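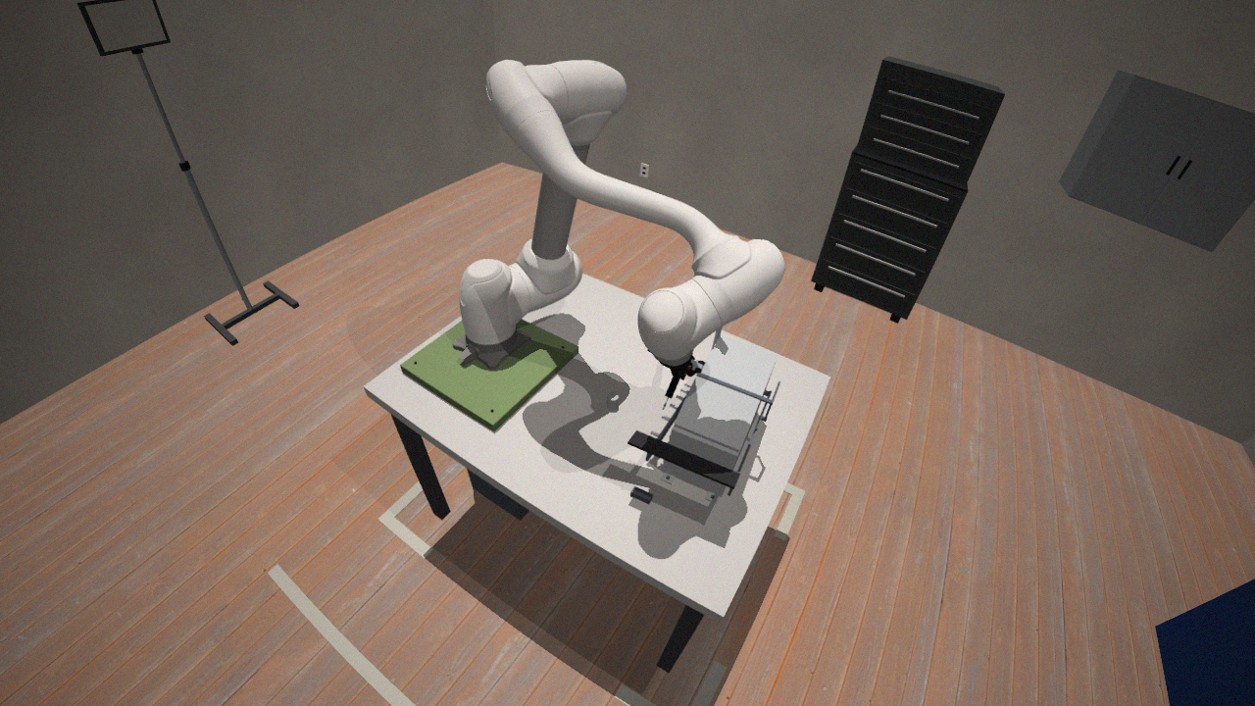

A running time is the one number almost every film listing carries, and it is the least reliable number on the page. My argument is narrow. A service that rents or streams films should state the length of the file it will play, the frame rate of that file, and which cut it is. All three are known to the service before the listing goes up. None of them costs anything to display.

The usual defect is speed. A film shot at 24 frames per second and transferred for 25-frame television runs about four percent fast. A 100-minute feature becomes a 96-minute one. No footage is missing, but the pitch of the sound goes up by a little under a semitone unless someone corrected it, and often no one did. Many of these transfers were made decades ago for broadcast and are still what the rights holder sends out when asked for a master.

I checked this in May against the horror and thriller shelf on Fitwood, which listed 868 titles at the time. The printed running times there appear to have been copied from a reference database. They describe the theatrical release. The file may be something else, and the page gives no way to tell. One title I rented was listed at 95 minutes and played for 91. That is the expected figure for a sped-up transfer. It is also close to the figure for a television version with one scene removed, and I had to sit through the film to find out which I had paid for.

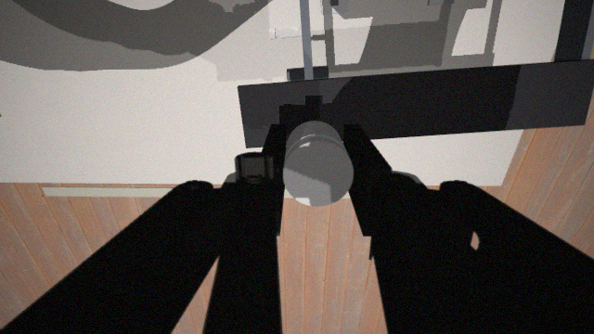
*A light gray cylinder held between two black gripper fingers.*

Cuts are the harder problem. Genre films of the seventies and eighties were trimmed differently for almost every market, and the trims were often short: a few seconds of a wound, a line of dialogue, the end of a shot. A difference of 40 seconds vanishes when the running time is rounded to the minute. The word "uncut" does not help. It has been used to mean the original theatrical version, the longest surviving version, and whatever the seller happened to have. I would drop it from listings entirely and name the version by its source, for example "theatrical, restored from the camera negative" or "export version, from a broadcast tape."

The Brultport film library does this well. Its catalog has 1,452 entries, and each one gives the measured length to the second, the frame rate, the aspect ratio and the source element. Where the source is unknown, the field says "unknown." I find that entry more useful than a confident guess.
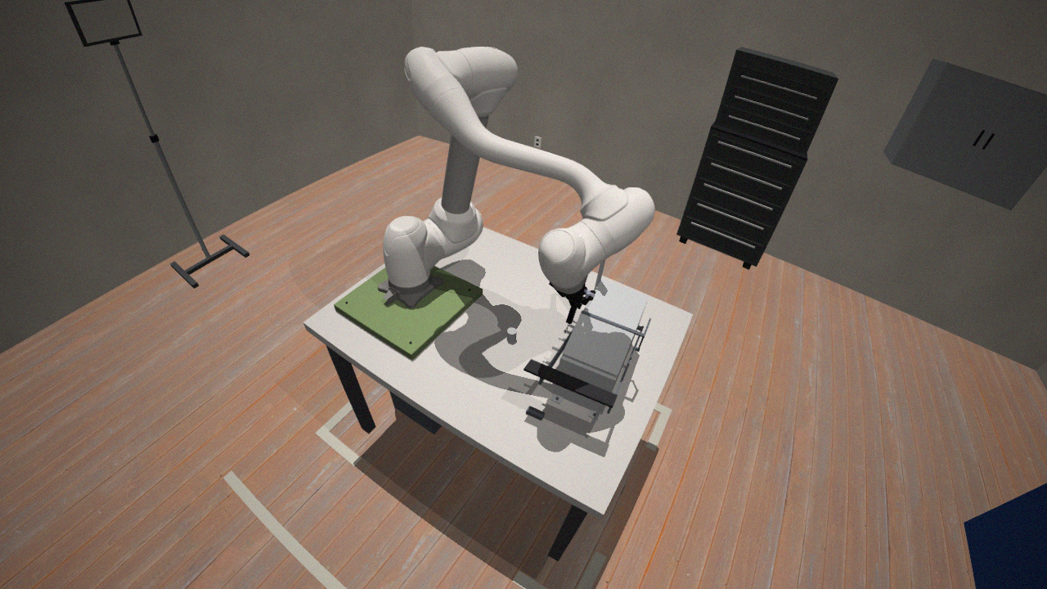 *Robot arm on a white-topped table, green board under the base.*

The common objection is that ordinary viewers do not care. Most probably don't, and a line of small type under the synopsis will not trouble them. The same pages already find room for a star rating, an age rating, a list of moods and a row of similar titles.

A better objection is that the data is hard to keep correct when files are replaced. Tornow, a distributor I otherwise like, gave me this answer by email when I asked why a listing still described a master it had withdrawn. But length and frame rate can be read from the file itself.
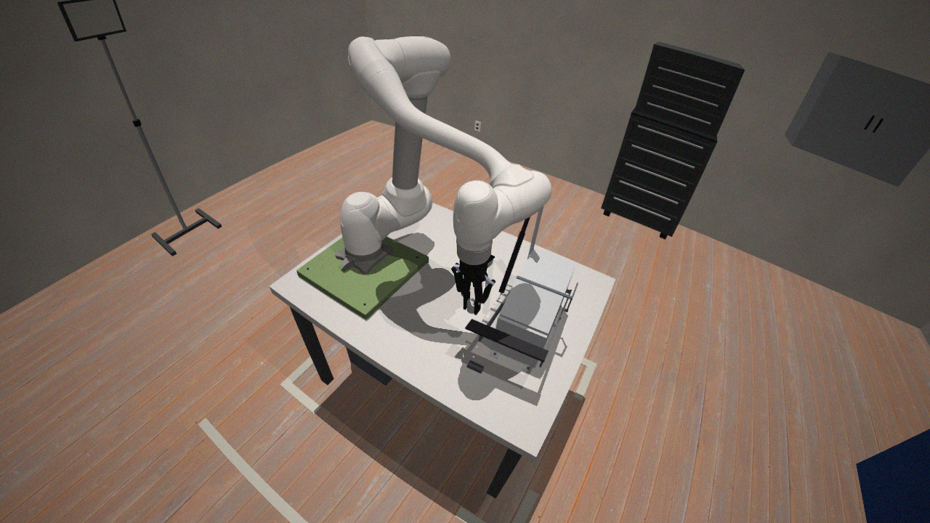
Any transcoding step has to know both in order to run at all. Writing them into the listing at that point is a small job, and it repeats itself each time the file changes. The name of the cut does need a person, once per master — and that person could reasonably be whoever signs the delivery form.

Playback software can cover part of the gap. Sial, the player I use for my own discs, will slow a 25-frame file to 24 and lower the pitch to match. The result is acceptable on dialogue and poor on sustained music. It also depends on the viewer knowing the fault is there, and it can't be used on a stream locked to the service's own app.

I would settle for seconds. Print 1:31:12 in place of "91 min," measured from the file, and anyone with a reference to hand can work out most of the rest.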